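Uvside Help – Arms and Grippers – Faults and Safety

Gripper keeps closing before it reaches the toy, then faults. Where do I start?

Posted by zuvach_tinkerer, 25 January 2024
Viewed 1303 times

Hello all! I've got a two-finger gripper on a small arm running Kiss (the free controller, not the paid one) and I am having a brilliant time with it apart from one thing. The job is sorting rubber chickens into bins. Yes, really, and I recommend it to everybody – they squash, they flop, they never sit the same way twice, and you learn more in an evening than you would from a month of wooden blocks!

My trouble is that on some runs the fingers shut early, on the way down, and stay shut. The arm carries on to the pick point anyway with the fingers closed, nudges whatever is there and stops with fault 144. If I clear the fault and home the arm it behaves for a while, then does it again. The wrist view at the table looks like this on my setup:

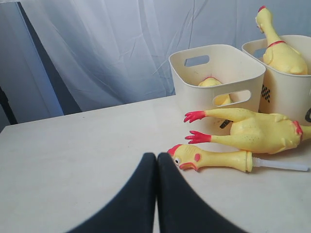 Fingers together beside the red comb, bins behind.

Things I have tried so far: new finger pads, a slower approach, and swapping the power supply for the one off my other arm. I also raised the grip force limit to 195 because an old thread said to. No change. I did wonder about the cable, but it looks fine from the outside. Any ideas very welcome, I'm keen to get back to it.

benchpress1977
Member since May

Had the same thing. Reinstalled Kiss and it went away. Might be worth a go.

slowhands_tuvo
Regular

What a great choice of object! I do a lot of soft things too and I love seeing somebody else at it.

First, please put that force limit back to where it was. I know the thread you mean and it was about a different gripper. If the fingers are closing when they shouldn't, more force is the last thing you want, and you will have your hand near them while you hunt for the fault. Keep the stop button within reach, and cut the power before you touch a finger or a connector. Clearing the fault in software isn't enough, as the fingers on mine can still move when the arm says it is idle.

Now the fun part. On Kiss, 144 came up for me when the controller asked for one finger position and got a different one back. So the early closing and the fault may well be one problem. I'd split it in two: is the gripper being told to close, or is it closing by itself?

Turn on the command log, park the arm well away from everything and just send open, wait, open, wait, for a good long stretch.

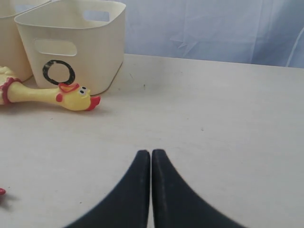
My own early closing was down to the wrist cable, and I only found it by doing that parked test and then rolling the wrist slowly from one end of its travel to the other. You want a patch of table like the bare stretch between the fingertips and the chicken's red beak end, so that if they snap shut or the arm twitches there is nothing to grab or shove. Move the bins further off too if you can. Watch the log as the wrist turns. If the fingers close and there is no close command next to it, it's wiring or the gripper board. If there is a command, it's your program.

If it is wiring, don't trust the look of the cable. Mine was perfect outside and had a broken strand right where it bends into the wrist clamp. I put a new one in with a bigger loop and it has been lovely ever since – such a cheap fix.

If it turns out to be the program, check whether your "object near" trigger is set from height alone. A chicken lying flat and one standing up in a bin are very different heights, and a trigger that suits one will fire far too soon for the other. I use a separate value for each.

One more thing: set Kiss to stop the whole arm on a finger mismatch before the descent, and not after it. It's under motion checks and it's off by default. With that on, you shouldn't get the closed fingers being driven down into things, whatever the cause is.

Do post the log when you've got it, I'd love to see how you get on!

zuvach_tinkerer
Force limit is back down and the motion check is on, thank you! Cable test next. I hadn't thought about the height trigger at all and I use one value for everything, so that's on the list as well.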